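Qui sommes-nous

Atelier Lurnine, reliure et papier marbré. Ouvert à Drallanstead par deux anciens élèves de l'école Stoyanova, sans trop de plan au départ, une presse d'occasion et 31 cuves trouvées chez un imprimeur qui fermait. Aujourd'hui : stages, carnets sur commande, papiers de garde à la feuille.

Les stages, c'est le mardi, 7 places maximum. Débutants bienvenus. On fournit tabliers, colle, peignes, pigments. Vous repartez avec vos feuilles (une fois sèches, donc parfois la semaine d'après, désolés pour ceux qui viennent de loin).
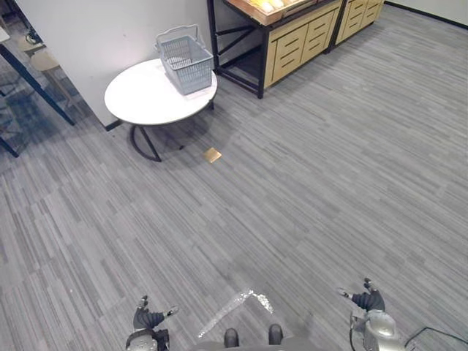
Dušan Obradović trouve que le premier bain est toujours raté et qu'il faut l'accepter, que les siens n'ont commencé à ressembler à quelque chose qu'au troisième stage. On est assez d'accord. Le marbré demande du temps, la couture aussi.

Côté commandes : carnets cousus main, étuis, petites séries jusqu'à 50 exemplaires. Au delà on dit non, pas assez de bras. Le modèle Karel, dos toilé et coins cuir, reste le plus demandé, comptez un délai plus long en octobre.

Pas de boutique en ligne pour l'instant, c'est en cours. Ecrivez-nous ou passez à l'atelier, l'après-midi de préférence, le matin on est souvent les mains dans la cole.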